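24th August

In on a Sunday again, but the store is lovely and quiet and I wanted to get on with the Miritz bequest while the big table was free. Seventeen works on paper this time, mostly etchings, plus one very grubby oil on board that Alby Bolger thinks is a harbour and I think is a car park (we'll see once it's been cleaned!).

Started with the frames. Five have old labels from Bright, the dealers, and one of those still has a stock number, 353, in pencil. Looked it up in our photocopy of the Loltano sale list and it's a different picture altogether, a still life with quinces, so either the frame got swapped or somebody was reusing backboards. My money's on the frame. The rebate is far too deep for a print.

Humidity fine all morning. Foxing on nearly all the etchings but only bad on two, and those I've put in fresh tissue and left flat in drawer C. Please don't stack anything on them!

Alby, I've got as far as record 230 in Fotport, and it still won't take a fraction in the plate size field, so I've been typing them in the notes and swearing a bit. Can you ask them again?

Still to do: the quince business, a proper look at the oil under raking light, and the letter to the family, who've been waiting since January, poor things. Also we're out of the narrow linen tape.

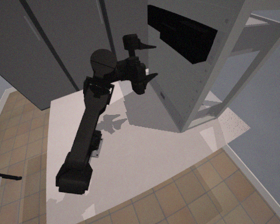

Render: black arm with the two-fingered gripper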